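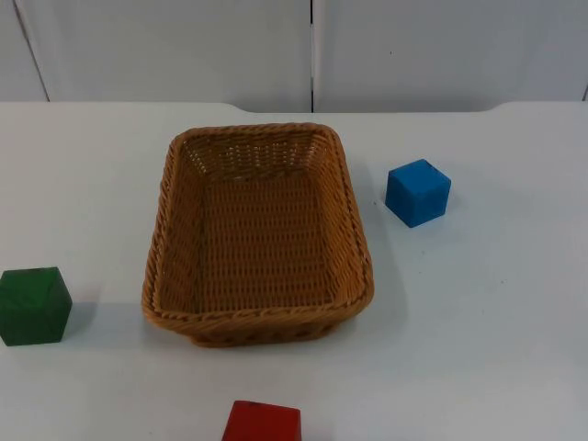

Search this site Go

06/01/2022 by Nighat Soomro

Want to spend an afternoon telling us which gripper you hate least? We've got two at Zerkska, the Dravier and the Trukura, and I need people to drive both and put colored cubes in a basket (harder than it sounds, and pretty addictive!). No experience needed, just be 18 or over. Each session runs 50 minutes, you do the same task with each gripper, then Tariq Butt asks you a few nosy questions. We pay $37. Sessions run through July, so email me or Tariq with 3 times that suit you.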